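Skata Table Cloth, Heavy Weight

Trurham Contract Textiles
Home > Furnishings > Table coverings > Skata range

Product reference: Skata 286
Weight: 286 grams per square metre
Finish: plain weave, hemmed on all sides
Colours: slate blue, stone, dark green, charcoal
Minimum order: 2 cloths
Availability: made to order

Description

The Skata heavy weight cloth is a plain table covering intended for schools, libraries, council offices, colleges and other shared premises where tables are in daily use. It is supplied as a single piece of cloth, without a backing, and may be laid over folding tables, reading tables, display benches and counters. The cloth hangs evenly at the sides and does not need clips or weights when used indoors.

The Skata range was introduced to replace the former Flillden cloth, which has been withdrawn. Customers who hold Flillden cloths and wish to add to them should note that the stone and charcoal shades are a close match, but that the slate blue is slightly darker than the colour sold under the earlier name. A fabric sample should be requested before old and new cloths are placed side by side.

Fabric

The cloth is woven from a blend of cotton and polyester. The yarn is dyed before weaving, so that the colour is the same on both faces and either side may be used uppermost. The surface is matt and gives very little glare under ceiling lights. Corners are mitred and double stitched. A woven loop is sewn into one corner of every cloth to allow it to be hung for drying or storage.

Each cloth carries a sewn label showing the size, the washing instructions and the month of manufacture. Customers ordering for more than one site may ask for the name of the department or building to be added to the label. There is a small charge for this service, which will be shown separately on the quotation.

Sizes

Skata cloths are offered in three standard sizes: small square, medium oblong and large oblong. The medium oblong fits most folding tables with a short drop on each side. The large oblong reaches close to the floor on the same table and is the usual choice where boxes or papers are to be stored out of sight beneath. Round cloths are not available in this weight. Customers who require a round cloth are referred to the Cui range, which is lighter and has a softer drape.

Cloths can be cut to other dimensions on request. Measurements should be given in millimetres and should state whether they refer to the table top or to the finished cloth. Cloths made to a customer's own measurements cannot be returned unless they are faulty.

Use

New cloths will show fold lines when first unpacked. These will fall out if the cloth is left on the table overnight, or may be removed with a warm iron. The cloth will give a painted or polished table reasonable protection from light scratches. It is not heatproof, and mats should be placed under urns, serving dishes and any other hot item. It should not be used as a floor covering or as an outdoor awning.

Where cloths are used at public events, the organiser should make sure that the drop does not reach the floor on the side where visitors walk. The medium oblong size is recommended for this purpose.

Care and washing

Machine wash warm with similar colours. Dark green and charcoal cloths should be washed alone on the first occasion. Do not use bleach. Tumble dry on a low setting or hang by the corner loop. Iron while slightly damp. Ink and candle wax should be treated before washing, as heat will fix both in the weave.

Some shrinkage is to be expected in the first wash, and an allowance for this is made in the cutting. Cloths cut to special dimensions are treated in the same way unless the customer asks otherwise in writing.

Guarantee

The Skata cloth is guaranteed for 2 years against failure of the seams and against loss of colour in normal indoor use. The guarantee does not cover burns, cuts, or damage caused by commercial laundering at high temperatures. Claims should be accompanied by the order number and the month printed on the sewn label.

Ordering and delivery

Orders may be placed by post, by telephone or through the customer account page. Orders of 1,000 cloths or more are handled by the contracts office at Trurham, which will agree a delivery schedule before weaving begins. Smaller orders are sent in a single delivery. No deliveries are made on a Sunday. Orders for the new school year should reach the office by the end of April.

Fabric samples in all four colours are supplied free of charge to schools and public bodies. Requests should state the product reference and the address to which the samples are to be sent.

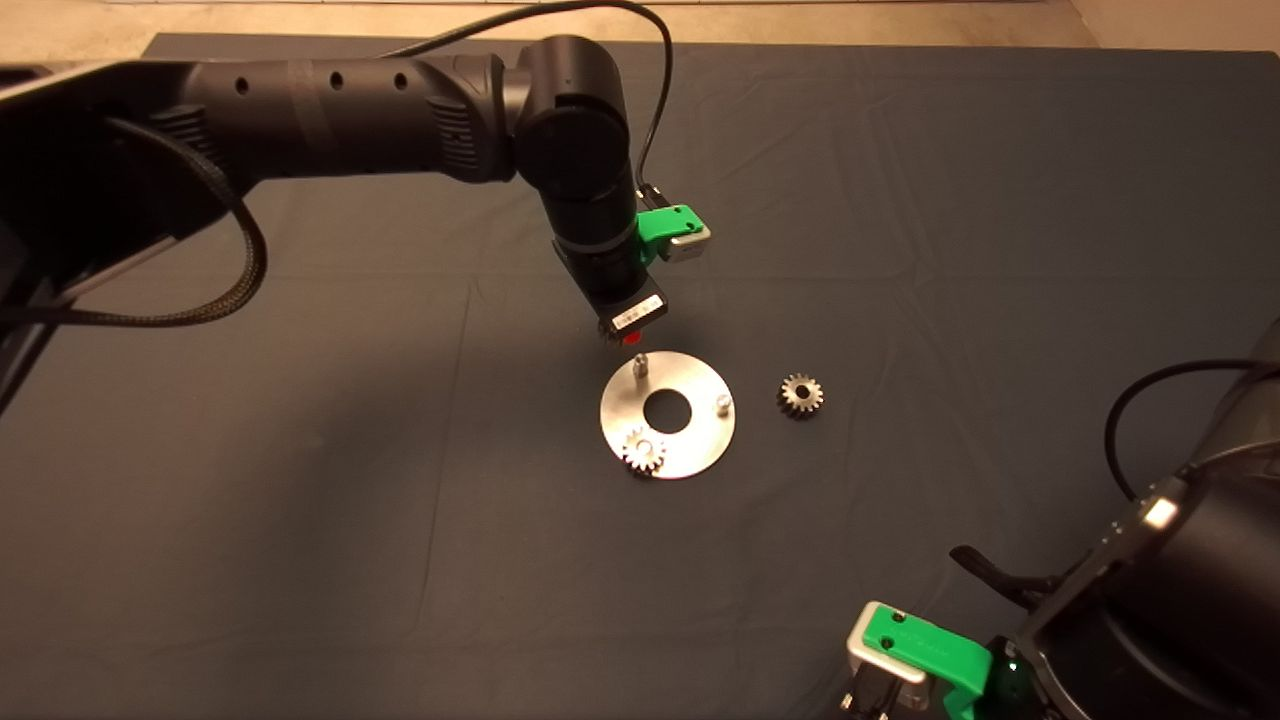 Samples need not be returned. A quotation remains valid until the end of the month following the month of issue.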